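Planning Equipment Purchases for Handheld Manipulation Data Collection
March 12, 2021
Trinh Doãn, Đạt Bạch, Kha Võ, Đức La

4. Planning and Budgeting the Equipment

4.1 What had to be bought

The first three sections set out the tasks and the way demonstrations are recorded. This section covers the money. We include it at some length because the papers we relied on when we started gave part lists but few of the decisions behind them, and we made several purchases in the wrong order as a result.

The work was split between two rooms, one at Emthorpe and one at Vương. Both rooms needed handheld grippers for people to record demonstrations with. Only Emthorpe needed a robot arm, where the trained policies are run. We therefore kept two budgets from the start: one for collection and one for deployment. The collection budget was set at $2,000 per room for hardware, not counting computers that the groups already owned. The deployment budget was handled as a separate request and is discussed in Section 4.5.

Keeping the two apart had a practical effect. The arm request took a long time to clear, and if the handheld grippers had been part of the same request they would have waited with it. As it was, collection started while the arm was still being quoted.

4.2 Buying, printing, or both

We asked for quotes on finished handheld grippers and compared them with the cost of printing and assembling our own. Roloteck offered a finished unit with finger pads included and a delivery time of 8 weeks. Stivley sold the hardware as a kit of rods, bearings, and fasteners, with the printed parts left to the buyer.

The kit was cheaper per unit. It also moved a good deal of labor onto us. Đức La kept a log of assembly hours for the first units built at Vương. The first took much longer than the rest, mostly on account of reprinting finger mounts that had come out slightly too tight for the screws. Once the print settings were fixed, the later units went together without trouble.

We ended up with a mix. Vương built from kits, since the room had a printer that was free most evenings and people who wanted to learn the design. Emthorpe bought finished units, since the printer there is shared with two teaching labs and could not be reserved for long enough. Neither choice was clearly better. A group with printer time and no deadline will probably do well with kits. A group that has to start on a fixed date should price the finished units first and treat the kit as a fallback.

One point we would stress to anyone writing a similar request is that labor should appear as its own line, even when it costs the project nothing on paper. Our first draft left it out, and the comparison between the two suppliers looked more lopsided than it was.

4.3 Wear parts and spares

The soft finger pads are the part of the gripper that touches everything, and they should be budgeted as a consumable. We did not do this at first. The initial order had one set of pads per gripper and no spares, which meant that a torn pad stopped collection until a new one was printed or shipped.

Handles turned out to be hard on pads. When a person grasps a rigid, curved handle, as in Figure 2, the load sits on a small part of the pad surface, and the pad is bent sideways whenever the object is tilted. Blocks and boxes spread the load more evenly. We now choose the number of spare pads by looking at the task list first and asking how many of the objects are picked up by a handle or a rim.

Our current rule is to order 8 spare pads for each working gripper at the beginning of a project. They take up little room and cost little compared with a lost day. We store them flat in a closed box, away from the window, and write the delivery month on the lid.

Marker tags are cheap enough that the cost hardly matters, but reprinting them is easy to get wrong. If a replacement tag is printed at a slightly different size, the estimate of finger opening will be off for every recording made with it. We recommend printing a full sheet at the beginning and keeping it in the same box as the pads. Screws and threaded inserts should be bought in packs large enough to last the whole project, from one supplier, so that the same driver fits everything.

Cameras were the largest single item in the collection budget. We bought one more than we had grippers for. Kha Võ argued for this on the grounds that a camera model may be withdrawn or revised partway through a project, and a mixed set would mean a second calibration. We have used the spare for calibration practice and have not needed it otherwise, but we would make the same purchase again.

4.4 Tables, backdrops, and objects

The least expensive part of the plan was the one most often forgotten. Each station needs a table, something behind it, lighting, a place to charge batteries, and a set of objects. In our first request all of this was listed as "miscellaneous," and the figure was too low.

Tables do not need to be special, and secondhand ones are fine if they stand level. A backdrop is useful where the room behind the table changes from day to day. Dark fabric is inexpensive and folds away. It does darken the view, so the lights should be chosen with the backdrop already in place. At Emthorpe the lights were bought first and had to be exchanged for brighter ones.

Objects deserve a line of their own. Our list had 40 household objects per room, chosen to cover a range of shapes, weights, and handle types. Buying them twice, once for each room, seemed wasteful at the time. We considered sharing one set and sending it back and forth. The courier quotes settled the question, and the two rooms have had their own sets ever since. For light plastic items the purchase price was well below the cost of moving them.

We suggest buying all objects in one pass and recording where each was bought. Kitchen goods in particular go out of stock, and a replacement bought a few months later may have a different handle. Where an object matters to the results, buy two of it.

Batteries and memory cards belong in this part of the plan as well. A camera that is charging is not recording, so the number of batteries sets the length of a working session as much as the number of people does. We bought three batteries per camera — one in use, one charging, and one ready — and have found that enough.

4.5 The arm, and when to order it

The robot arm was quoted in December, before we had much data. In hindsight the timing was acceptable, but the reasoning was weak. We picked the reach and payload from a catalog table and only later checked them against the objects. Two of the heavier items were near the limit once the weight of the gripper was added, and we dropped them from the deployment tests.

A better order of work would be to settle the object list, weigh the objects, weigh the gripper with its camera and mount, and only then ask for quotes. None of these steps needs the arm. All of them can be done with the handheld equipment during the first weeks of collection.

The request for the arm should also name the things around it: the stand, the emergency stop, the floor space, the power outlet, and the training time for whoever will run it. At Emthorpe the stand was approved separately and arrived after the arm. The arm stayed in its crate until then.

Service contracts were offered with each quote. We took the shortest one available. Đạt Bạch prepared a comparison of the longer contracts against the price of a replacement joint, and for our expected hours of use the difference was small. A group that plans to run the arm every day may reach a different answer.

4.6 Planning for a second station

Both rooms now plan to add a second station, and the estimate for it is easier to write. The main cost is again the cameras. Tables, fabric, and lights are known. Pads and tags can be taken from actual use. The part that remains hard to estimate is people's time, particularly the time spent checking recordings after a session, and we have not found a good way to put a price on it in advance.

We would advise against buying the second station together with the first. Several of our early choices were changed within the first months, and each would have been changed at twice the cost. A staged purchase does lose the discount that suppliers give on larger orders. In our case the discount offered was less than what we spent correcting the first order.

4.7 Comments on the draft

A draft of this section was sent out for comment before the figures were fixed. The figure and one of the replies are given below, the reply with permission and without changes.

Contact: Trinh Doãn, Emthorpe. © The authors. Back to top
Last updated with the reply to Section 4.7.

Figure 2. Grasping a white plastic object by its handle with the handheld gripper. The orange pads are the wear part discussed in Section 4.3.
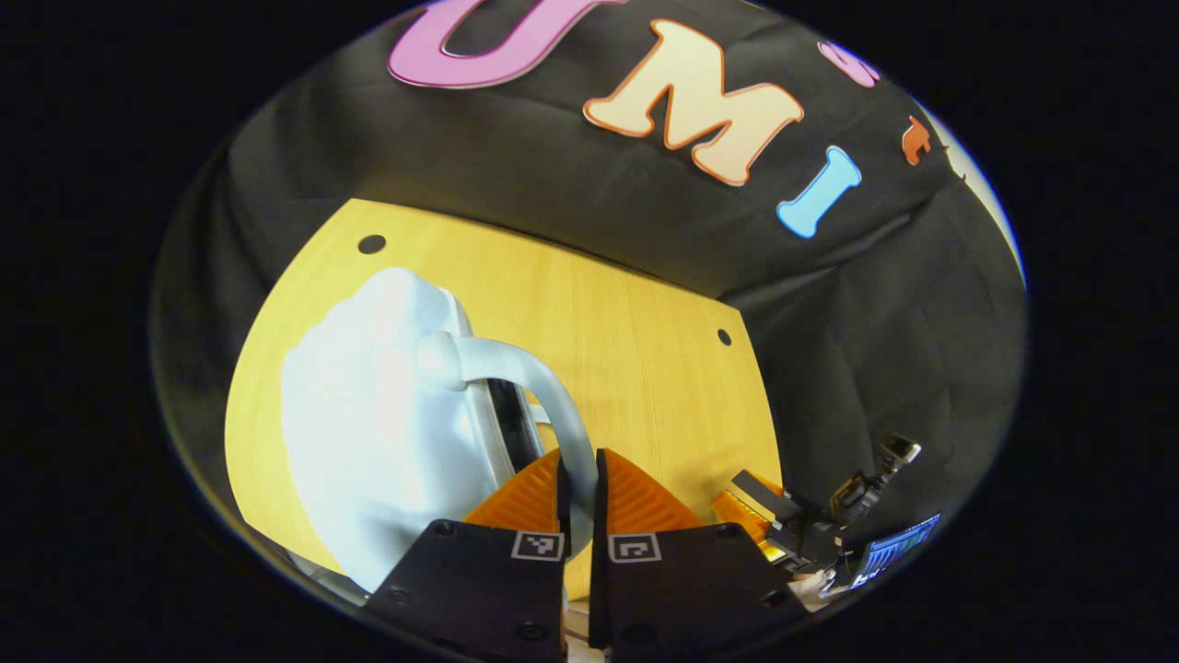

Corina Rainer: I agree with splitting the two budgets, but I think you are too easy on the staged purchase. We did the same and the second order was priced against a new catalog, so we paid more for the same brackets. If you can get the supplier to hold the unit price in writing for a second order, do that before signing the first one. I would also move the labor line to the top of the table. Reviewers read the first few rows and skip to the total.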